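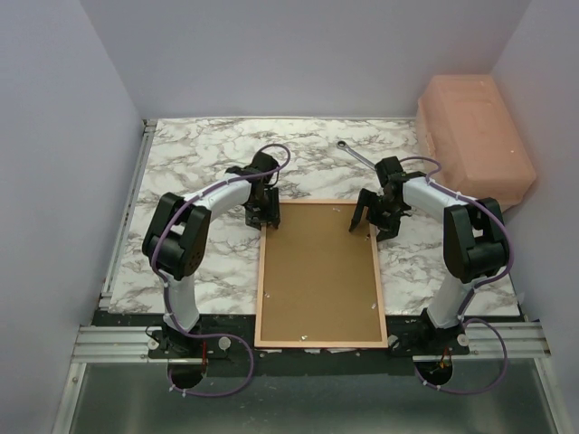 3.2 Board and surface

Figure 2. Cork board on the tabletop, long side running back to front.

Board is cork in a light wood frame, laid flat on the marble-pattern top (Fig. 2). Bottom edge hangs over the front slightly - left that way in all layouts. Pale walls on three sides, kept plain so pinned notes stand out. Pilot with the Minell boards dropped, cork crumbled after nearly 500 pin insertions. Frame depth matterd more than expected, see Venter's notes. Final set: 40 layouts, same board thoughout. Wall-hung boards not covered here.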